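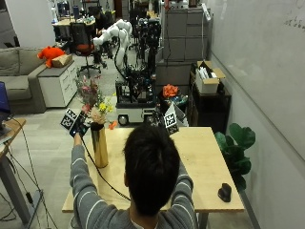

At the flower table, Mukdale open day

Mukdale opens its doors once a year, in November, and I have wanted to go ever since a friend came home with an armful of greenery and no vase big enough for it. I'm so glad I finally went! It's 15 minutes on foot from the station at Plokeck, mostly uphill, and then you're in among buckets and stems and that lovely green smell you get when someone has just trimmed a lot of stalks.

Inès Leblanc gave the morning talk. She is very firm on foliage first: build the leafy shape in your hand, turning it as you go, and only then let the flowers in. She had us cut every stem on a slant, 7 minutes in deep water, then strip anything below the tie. I'd been doing it backwards for years (flowers in, then leaves poked into the gaps) and my bunches always came out like a broom.

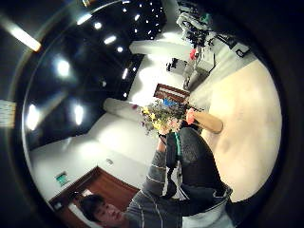

Decha Thaweesak wasn't having all of it, and said over tea that he starts with the yellow ones every time and lets the leaves find their own way. There was quite a debate about that, and about whether sugar in the water does any good.

The afternoon was for potted plants, mainly watering in winter. Less than you think, and from the bottom if the leaves are hairy. I bought two ferns and a ball of Muvora twine, and could easily have stayed another hour.
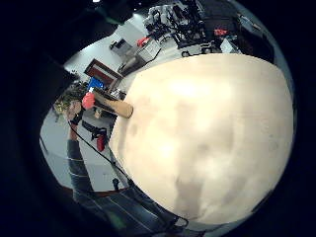
A leafy pot plant in the background, Mukdale

Tickets were 7 pounds, tea included, and the last bus down leaves from outside the gate.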